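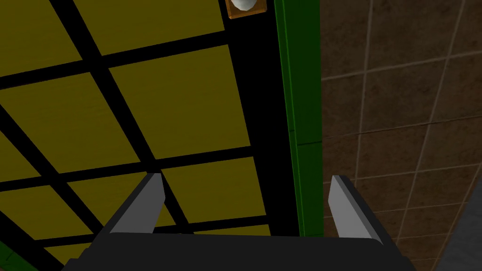 Visit notes: simulated picking at Umamar

Module handout, week 4. Read before the seminar.

In June the group went to Umamar's open day at the Skedstead site. The morning was a talk on how the firm trains its robot arms. The afternoon was a demonstration of the simulator, led by Touran Rezaei, and these notes cover the afternoon only.

The simulator is called Groltico. It was written in-house and runs on ordinary desktop machines. The view shown on the big screen looks along the gripper from just behind the fingers, so the black body of the gripper always takes up the bottom of the picture. Get used to this view, as you will be using it in the lab.

The approach

With the fingers open and nothing between them, check the angle of the gripper against the lines on the surface. The yellow panels and the black bands between them are useful for this. In a slanted view the panels look smaller towards the bottom, and several students read that as the gripper being further away than it was. Use the position readout if you are unsure.

The green border and the tiled floor beyond it are also there in the model. A fingertip can appear to be over the tiles when it is well above them. The picture alone does not give you height.

The grasp

Touran Rezaei showed a grasp on a pale grey, rounded object, a bit like a smooth stone. Flat fingers on a rounded shape touch it over a small area. Where the tips meet the object matters more than how hard they press. Points to note:
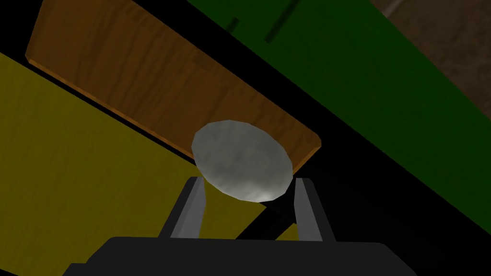 1. The fingers meet the object low down, one on each side, and both lean slightly inwards.

2. The object hides a corner of the wooden board behind it. Overlap of this kind tells you which thing is nearer to the view, but it does not tell you how much nearer.

3. The object is built from flat facets. Contact is worked out on a simplified shape, so a grasp that holds in Groltico may need adjusting on a real arm.

Figures from the talk

A full training set is 4,000 runs. Each new object gets 100 trial grasps before it is added. Umamar keeps 2 real arms at Skedstead for checking results.

For the seminar

Read the Babaei chapter on contact models in the course pack. Bring half a page on one thing the simulator leaves out and how you would test for it. Lab logins will be given out at the end of the session.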